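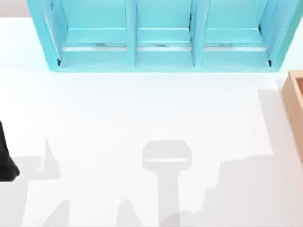 I have been meaning to write this one up since October, when I first started keeping a list of rules taped inside the cover of my notebook. It began as a list of things I was annoyed at myself about (every good list does, I think) and over the months it turned into something I would feel comfortable handing to another person. So I'm handing it to you! Grab a coffee, because I have never once managed to keep one of these posts short.

For anyone new, my evenings lately belong to a little project I call Planiso, where two simulated arms put things onto a shelf and take them off again. The shelf is turquoise, with three compartments, and there's a light wooden box that stands off to the right of it on a plain white floor. That's the whole world, more or less. I've grown very fond of it. People ask me why I'd bother with rules for a place where nothing can get broken and no one can get pinched, and I understand the question, I really do, but I've come to believe that simulation is where you pick up your habits, good and bad, and you carry every one of them along with you the day you stand beside a real arm with a real motor in it.

The first rule in the notebook is the oldest one, and it says: write down the starting state before you press go. I mean with a pencil, or in a text file, whatever you like. Shelf empty or not, arms parked where, box where. My first big batch was 200 runs and I was so proud of it, and then I went back and found I couldn't say for sure how the first 102 had begun, because I had nudged the box over one night and hadn't made a note. I could have kept them and hoped. I threw them out and went to bed in a terrible mood. Now an empty shelf gets written down as "empty, all three bays," every time, even when it feels silly.

Next to that one I've written "same names everywhere." I used to call the compartments left, middle and right in my notes and then number them in the code, and you can guess how that went. It sounds like such a tiny thing. But if you have ever sat there at midnight trying to remember whether you started counting at zero or one, and from which end, you'll know why it earned a line of its own. Left, middle, right. Viewed from the front. I even wrote "viewed from the front," with an underline.

Then there's the one about shadows, and I go back and forth with friends on this more than on anything else. My rule is to leave them on. It's tempting to switch them off, I know, everything looks so tidy and the pictures come out faster. But on that white floor the shadows from the arms are big soft gray shapes, and one of them falls right out in front of the middle bay, as plain as can be, the gripper head and the wrist under it. A program that has only ever seen a clean floor is going to be awfully surprised by a shadow like that. I would much prefer it be surprised early, in my spare room, on my own time. I do keep one set with the shadows off for comparing, clearly marked, in its own folder, and it never gets mixed in with the rest.

Two arms need a couple of rules that one arm doesn't. The big one is that each arm has a place to wait, and the waiting place is not over the spot where the other one is working. For the longest time I let the idle arm hang wherever it had finished, and I told myself the planner would sort it out. Sometimes it did. The rest of the time I'd get these long looping detours, with one arm politely going the long way around the other like two people in a narrow hallway. Picking the parking spots first and then planning the work around them fixed more of my troubles than any clever thing I've tried. I borrowed the idea from the Wurnen build notes, which I read on a train and have recommended to everybody since. They're dry as toast but so useful.

I also limit speed, even though nothing in there weighs anything real. The cap I use is the one I'd be willing to stand next to. My cousin of a project, Bondarchuk (the real hardware one, which is mostly in boxes at the moment, please don't ask), will get the same cap from its first day, and I won't have to unlearn a thing.

Rule 12 is the newest and I'm still deciding how I feel about it. It says that I change one thing between batches and then stop and look. One! If the lighting changes, the box stays put. If the box moves, the lighting stays as it was. It makes everything slower and I grumble about it constantly. I broke it last month with 2 changes at once, thinking I was being efficient, and I spent the whole weekend working out which of them was to blame, so for now the rule stays in.

A few of you wrote in after the Musen post to ask whether I follow any of the formal safety standards. For simulation alone, no, I don't claim to, and a hobby notebook shouldn't be mistaken for one. If you're working around a real machine, please read the proper documents and the manual that came with it, all the way through, including the boring tables.

I'm going to type up the full list once I've cleaned up my handwriting, and I'd love to hear what's on yours, especially if you run more than one arm. I still don't have a good rule for naming folders. Mine are a mess.

Posted 2018-07-08

Contact | Copyright, all rights reserved | Back to top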